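**Wrist view or side view? Grasp notes from the sim bench, posted as I go.** Posts are numbered so replies can point at something.

**1/**
Picking up the gripper comparison again. Same arm, same table, same two objects: a teal faceted cup and a green pear. All of it rendered. The hardware bench is booked until Sunday and the sim is free.

**2/**
Two grippers in the full plan. Gripper A is the two-finger linkage type. Gripper B is the Lumodgate parallel jaw, straight rails, no linkage. This thread is A only. B gets its own thread when the model has a collision mesh I trust.

**3/**
Two cameras. One close to the gripper, one fixed and looking across the table at the arm. Controller is Idareck's position loop with a force cutoff on the fingers. I left the gains where Jin-sol Kong set them in May.

**4/**
What I want out of this: which camera the grasp planner should trust in the last 55 mm of the approach. Before that point the fixed camera wins easily and I have no interest in arguing about it.

**5/**
The cup is a bad object on purpose. Glossy, flat panels, hard bends, a dark inside. A smooth cylinder gives the same edge from every side and tells you very little about the planner. This one punishes a wrong yaw estimate.

**6/**
Close view of the cup, with a bit of the gripper low in the picture and the pear out at the right border:
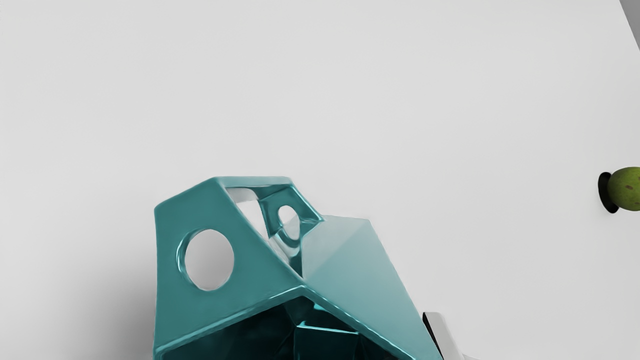
**Which camera should choose the finger placement on a faceted rim?**
The close one, as long as it gets a depth reading on both sides of the rim. If one side drops out, hold the last estimate from the fixed camera and slow down.

**7/**
The trouble with a close view is crop. The planner fits a rim polygon, and when the bottom border cuts the object it will happily close the polygon along the border. That gives you a rim edge that does not exist. I now throw out any fitted edge within 5 pixels of the border.

**8/**
Second trouble is highlights. Bright thin lines along the bends look like edges to the detector, and they are edges, but their position shifts with the viewpoint because they are reflections. Between two close views a few millimeters apart, the highlight moves by a different amount than the geometry does.

**9/**
I tried three fixes for that:
- lower the render gloss (cheating, dropped)
- median over several views (works, slow)
- weight edges by depth agreement (works, fast enough)

Kept the last one.

**10/**
Benedetta Palumbo asked whether holes in an object break the fit. They can. If you see pale background through an opening, the depth there belongs to the table and the mask gets a bite taken out of it. The fix is to fit the outer contour first and treat inner contours as optional.

**11/**
Numbers for the close camera alone, 385 approaches, random cup yaw, pear left in place as a distractor. Median yaw error was fine. The tail was ugly, and nearly all of the tail was border crop. Full table goes in the repo, along with the seeds.

**12/**
Now the fixed camera. It has the opposite problem. It sees the arm, the fingers and the whole cup in one go, so the relative pose is easy to sanity check. It does not have the resolution to tell you which facet a fingertip will land on.

**13/**
Hover pose, fingers open over the cup:
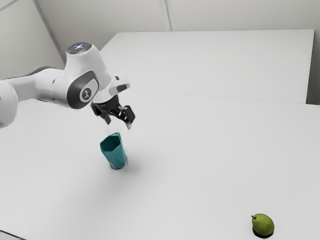
*Gripper A at hover. Table visible between fingertips and rim.*

**14/**
The gap between fingertips and rim is the thing I measure from this view. If the fixed camera and the joint encoders disagree on that gap, something upstream is wrong, usually the hand-eye calibration. In sim the calibration is perfect by definition, so I inject an offset and check that the test catches it.

**15/**
It catches offsets along the view's vertical axis well. Offsets toward or away from the camera mostly slip through. Anyone who has used one fixed camera knows this. Elis Trevor wants a second fixed view at right angles. Fair request, and I have not added it.

**16/**
On the linkage itself. The fingertips on A do not travel in a straight line as they close. They swing, and the tip height changes with the opening. If your controller treats finger width as the only variable, your contact height is off, and it is off by more on wide objects.

**17/**
The correction is a lookup from motor position to tip height. I built it in 2,000 steps, which is more than it needs. Interpolation on a much coarser table would do. It costs nothing to keep so I kept it.

**18/**
The Lombardi controller has this correction built in, for what it's worth. Leonardo Lombardi sent me the settings file and the sign convention is the reverse of ours. Check yours before copying. I lost an evening to a minus sign.

**19/**
Force cutoff: the Idareck loop reads motor current, which on a linkage gripper is a poor stand-in for tip force, since the lever ratio changes with opening. I scale the cutoff by the same lookup. Without scaling, the same threshold squeezes harder at one end of the stroke than the other.

**20/**
Pear runs are separate. A round object doesn't care much about yaw, so the camera question mostly goes away and the fingertip friction model takes over. I do not trust the friction model. No pear numbers from me until someone does a real squeeze test.

**21/**
Benedetta Dal Bello has offered the Fondby test rig for that. It takes a fingertip and a load cell and not much else, so the whole gripper doesn't have to travel.

**22/**
Current setup, for anyone copying it:
- fixed camera down to 55 mm
- close camera after that, outer contour first
- border edges rejected
- edges weighted by depth agreement
- tip height and force cutoff both from the linkage lookup

**23/**
Open items: the second fixed view, the Lumodgate mesh, and a fallback for when both cameras lose the rim at once. At the moment the arm just stops and waits for a restart, and I'd like it to back off to hover and try again.

**24/**
If you have run a linkage gripper against a parallel jaw on the same faceted object, please post your yaw tail and leave the median out. Mine for B will go up when the mesh is done.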